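Arroyo opens a Saturday-style sorting room for small household electronics, open every afternoon in October

I'm Nicanor Villanueva, and I run the sorting room at Arroyo. We're opening it to the neighborhood this October, and I couldn't be happier! Bring us the little gadgets living in your kitchen drawer (you know the ones) and we'll help you figure out what to keep, what to pass along and what to recycle.

We took in 3,000 items last year at our old place, and most of them were smaller than a loaf of bread. So the new room is built for small stuff – wooden tabletops, mesh baskets, good light and plenty of elbow room.
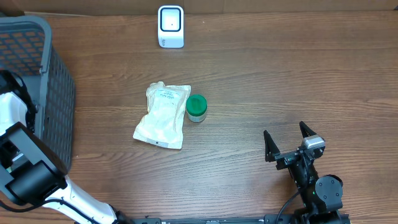

A small white device on the sorting table, with a gray mesh basket to the left.

My colleague Bastian Kröger picked the baskets, and he was right about them. You can see what's inside without dumping it all out, and they rinse clean in a minute. We bought 100.

Doors open at 2 p.m. and there's no charge. Please take out loose batteries first and bag them separately. Cords are welcome too, even the mystery ones – we have a whole shelf for those.

Press contact: Nicanor Villanueva, Arroyo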